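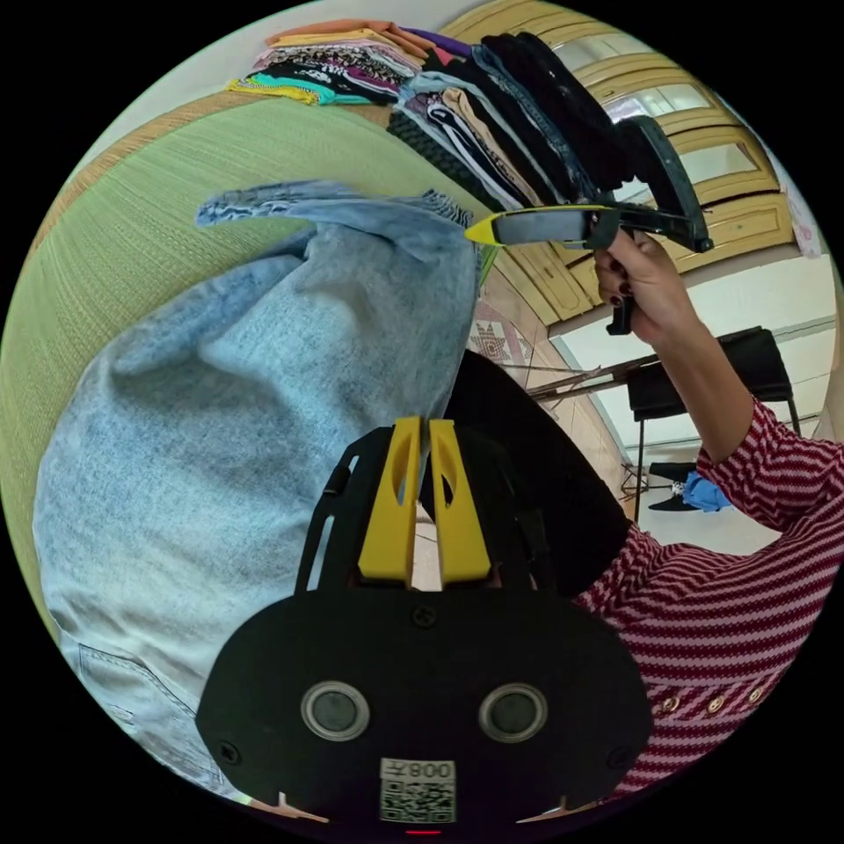 헌 옷 접수는 언제까지 하나요?
일요일 저녁 7시에 마감합니다. 그 뒤에 들고 오신 옷은 다음 회차로 넘어갑니다.

# 미스타우 헌 옷 나눔장터, 접수 2,224벌… 청바지가 제일 많아

10월 들어 날이 갑자기 쌀쌀해지면서 옷장 정리하는 집이 늘었다. 동네 공유공간 미스타우(Mistau)에 들어온 옷이 목요일 밤 집계로 2,224벌. 지난 봄 회차는 1,944벌이었다. 주최측 스케데오(Skedeo)는 "봄보다 280벌 늘었다"고 밝혔다.

품목별로는 청바지가 405벌로 1위. 그 다음이 니트, 티셔츠 순. 겨울 외투는 아직 적다. 추워지기 전이라 다들 내놓기를 망설이는 눈치.

정리 작업은 접수와 동시에 진행중이다. 개는 방식은 단순하다. 바지는 다리를 맞춰 반으로 접고, 밑단부터 허리쪽으로 세 번. 윗옷은 소매를 뒤로 넘긴 뒤 네모나게. 밝은 색과 무늬 있는 옷은 한 더미, 검정·회색·남색 계열은 다른 더미로 쌓는다. 색으로 나누는 건 이번이 처음. 봄에는 치수별로만 나눴다가 손님들이 더미를 다 헤집어 놓는 바람에 오후 내내 다시 개야했다고.

장터 운영을 맡은 사나 벤사이드(Sanaa Bensaid) 씨는 "청바지는 부피가 커서 높이 쌓으면 꼭 무너진다"며 "한 더미에 열 벌 넘기지 말자고 정했다"고 말했다. 그는 또 "주머니 확인을 꼭 하고 가져와 달라"고 당부했다. 이번 주에만 버스카드 세 장, 열쇠 한 벌, 영수증은 셀 수 없이. 주머니에서 나온 물건은 입구 안내대에 보관중이다. 일요일까지 찾아가면 된다.

밑단이 닳거나 색이 빠진 데님도 받는다. 찢어진 부위가 손바닥보다 크면 판매대 대신 수선 코너로 간다. 수선은 근처 재봉 공방 우스만(Usman)이 맡는다. 밑단 줄이기, 단추 달기, 지퍼 교체까지. 못 고치는 바지는 잘라서 가방이나 냄비 받침 만드는 수업 재료로 쓴다. 수업 정원은 35명인데 벌써 절반 넘게 찼다. 재료비 없음. 가위는 각자 지참.

받지 않는 것: 속옷, 양말, 솜이불, 베개, 물에 젖은 옷. 교복은 학교 이름표를 떼고 가져와야 한다. 신발도 이번엔 안 받는다. 지난번에 짝 안맞는 운동화가 너무 많이 나왔다는 설명.

세탁은 해서 가져오는 게 원칙. 세탁 못한 옷은 따로 봉투에 담아 '미세탁'이라고 써 붙이면 빨래방 클리칸스(Clikance)에서 한꺼번에 돌린다. 다만 니트와 모직은 줄어들 수 있어 미세탁 접수가 안 된다. 이 부분 문의가 제일 많다고 한다.

판매는 다음 주말 오전 10시부터 오후 5시까지, 미스타우 1층. 윗옷 2천원, 바지 3천원, 외투 5천원 균일가. 옷을 열 벌 이상 낸 사람에게는 한 벌 교환권을 준다. 교환권은 접수 때 바로 나눠주니 챙길것. 잃어버려도 다시 발급은 안 된다.

입어볼 곳은 두 칸뿐이라 줄이 생길 수 있다. 봄에는 점심 무렵에 20분 넘게 기다린 사람도 있었다. 청바지 살 사람은 집에 있는 바지 허리둘레를 미리 재 오는 편이 빠르다. 상표가 닳아 치수를 못 읽는 바지에는 허리와 기장을 줄자로 재서 쪽지를 꽂아둘 예정이나, 405벌을 다 잴 수 있을런지는 아직 모른다.

주차장은 없다. 짐이 많으면 건물 뒷문 앞에 잠깐 세우고 내린 뒤 차를 빼야 한다. 뒷문은 평일엔 오후 2시부터 열린다. 일요일은 아침 9시부터. 비 오면 판매대를 안쪽 복도까지 늘리고, 수선 코너는 2층으로 옮긴다.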